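Reviews > Home office > Desks > Markberg Bodel

Print this page | E-mail to a friend

Markberg Bodel desk: seven months of daily use

27/10/2021

I bought the Bodel in the longer of its two sizes after my old desk, a hand-me-down with a pull-out keyboard tray, finally lost its tray. I wanted something plain, long enough for two people to sit side by side when needed, and dark enough that coffee rings wouldn't be the first thing anyone saw. The Bodel cost $900 with delivery, paid for out of my own pocket.

Delivery and assembly

It came in two cartons. The one with the top in it is heavy and you will want a second person to get it up any stairs. Markberg's courier leaves it at the front door and that is the end of their involvement.

The instructions are drawings only, spread over 15 steps. Most are clear. Step 9 shows the rear rail upside down compared with step 10, and I had to take four bolts back out. The hex key in the box is soft and started rounding off near the end, so use your own. Allow an afternoon. The pilot holes lined up, including the ones under the top, which was a nice change from the last flat pack I built.

Size and height

The fixed height suits me and I'm on the tall side. My partner found it a bit high for typing and now uses a footrest. There are adjustable feet, but they are meant for uneven floors and won't make any real difference to how you sit. If two people of different heights will share it, look at a sit-stand model, such as the Jistlow, and put up with the motor noise.

Depth is generous. I can push a monitor right back and still rest both forearms on the desk.

The surface

I picked the dark grey. The colour is even across the whole top and the grain has stayed visible, though you need decent light to notice it. Dust shows more than I expected — a wipe every couple of days keeps it presentable. Fingerprints come off with a damp cloth. Don't use spray polish, which left streaks on mine that took a fair bit of rubbing to shift.

After seven months there is one small dent near the front edge where I dropped a stapler, and a faint scuff from a monitor stand that had lost a rubber foot. Neither bothers me. Hot mugs haven't left a mark so far, but I do use coasters most of the time.
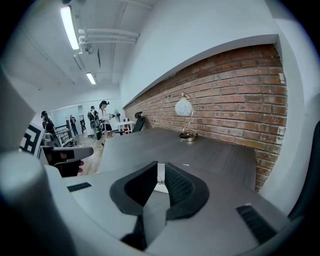 Wobble was my main worry with a desk this long. Side to side it is solid. Front to back there is a little movement if you lean on it hard, and I found that retightening the leg bolts after the first fortnight got rid of most of it. I have done them once more since then. Typing doesn't shake the monitor.

Cable management is the weak point. You get one shallow tray and a packet of adhesive clips. The clips let go within a week. I swapped them for screw-in ones from the hardware shop and bought a longer tray from Dzene for $93, which is dear for a bit of bent metal but holds a power board and two chargers without sagging.

Worth buying?

For a fixed desk with plenty of room, yes, provided the height works for you. Measure your current desk before ordering, as Markberg charges for return freight. I'd have liked better cable hardware at this price and a corrected step 9.

Rating: 7 out of 10

Recent reviews
Jistlow sit-stand frame: is it too noisy for a shared room?
Dzene under-desk cable tray
Desk lamps with a proper clamp
Footrests for tall desks
Markberg two-drawer filing cabinet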